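May 16, 2021
by the bench 4 end of the shop

Dye notes, madder again. Third bath off the Kukance roots and it's still coming out more brick than red. Wanted the red.

Weighed out the ground root last night, soaked overnight in plain tap water. Should have used the filtered, I know. Our tap is hard and that usually helps madder, but it also seems to push the brown when the pot gets too warm, and the pot got too warm. Went to answer the phone and came back to it nearly 18 degrees over where I wanted it. Pulled the heat, lid off, stirred. Damage probably done by then.

Skeins in this batch:
- Pullside worsted, alum mordant, 4 skeins
- same yarn, alum plus a pinch of cream of tartar, 3 skeins
- one odd skein of the Dustivby singles, no label left on it, mordant unknown (mine, from before the move??)

The tartar ones are brighter. Not by much. You have to take them to the window to see it. The Dustivby singles took the color in blotches, which I kind of like, but it's no good for the sample cards.

Color target, for whoever picks this up after me: old floor tile. Terracotta with a bit of orange left in it, pale line next to it for contrast. I keep saying "tile" and people keep hearing pink. 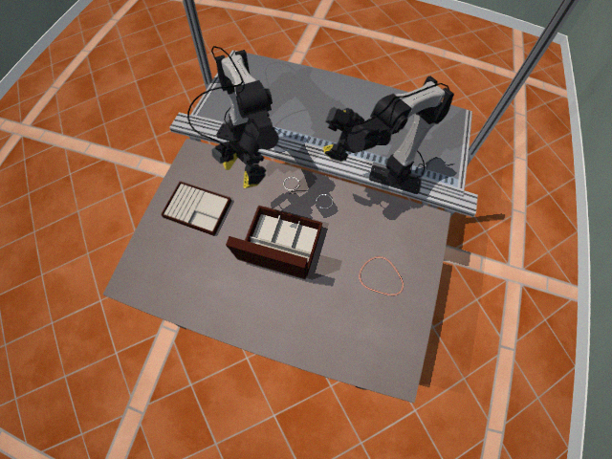 Orange-brown squares, pale grout, in both.

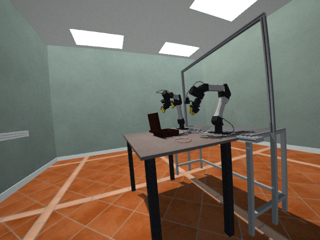 Rinse water ran clear on the fourth change for the tartar skeins, took longer for the plain alum. Hung everything on the back rail out of the sun. Do NOT move them to the heater rail, the ends felted last time and I had to cut them off.

Exhaust bath: kept it. It's in the lidded bucket under the sink, marked. Still plenty of color in there I think. Plan is to run the Acheampong cotton through it tommorow, low and slow, leave it to cool in the pot. Cotton needs the tannin step first. I have enough oak gall for one go, after that we have to order.

Iron dip on a short length just to see. Went straight to plum brown, far too much. Wants maybe a quarter of that, and in and out fast. Rinsed it twice and kept it for the cards anyway, label says "iron, too much".

Still to do:
- lightfast strips, half covered, 14 days in the south window, take down before the end of May
- write up the wash test, the card from the last one got wet and I can't read my own numbers
- thermometer. The clip is broken and it slides down the side of the pot, so it's reading the metal and not the bath. Might be teh whole problem come to think of it
- more muslin bags, root bits got in everything and they don't shake out till the yarn is bone dry

If the cotton goes brown as well I'll stop blaming the roots and check the pot. There's a chip in the enamel near the bottom and if any iron is getting in, that would do it. Use the stainless one for now, even though it's small.

3 comments · 14 shares

Recent entries
Weld on Pullside worsted, second try
Oak gall: how much is left and where it lives
Acheampong cotton, scour notes
Walnut bath (smells, still good)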